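I have been trying to get a clean edge on birch ply for most of July, and I would like it noted that the birch ply is winning.

The job is a house sign for my neighbour Thenmozhi, who wants her number and a small heron. The number went fine. The heron came out with a fringe of splinters along every curve, like something that had been through a hedge. I was running a downcut bit at 2000 mm a minute, a speed I chose for no better reason than that it was already typed in.

So I slowed it down. At 200 the splinters went away and a smell of burnt toast took their place. My extractor, a Lalov I bought second-hand in Bristgate, pulled the smoke neatly past my face on its way to the bag.

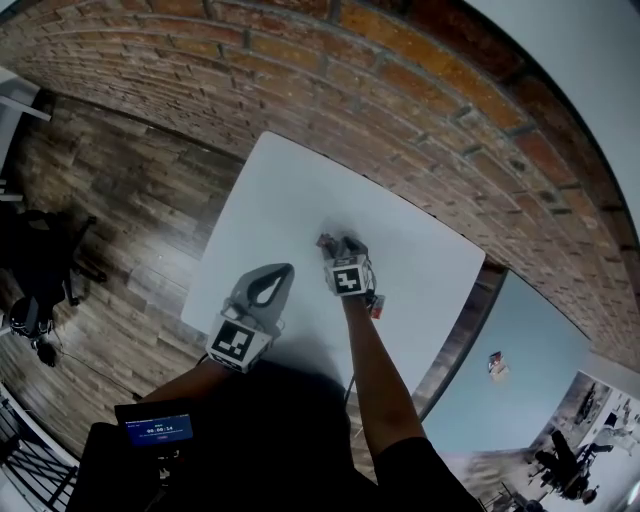 White table, brick wall.

Man-sik Kwon, who has forgotten more about routers than I will ever learn, asked what I was using to hold the sheet down. Tape, I said. He went quiet for a bit. Then he told me to clamp all four corners, put a scrap board underneath and leave 0.2 mm for a last pass round the outline.

I did the lot, grudgingly. The second heron has one rough patch under the beak, and I've sanded that into what I am calling a feather. Paint next, if I can find the lid of the tin.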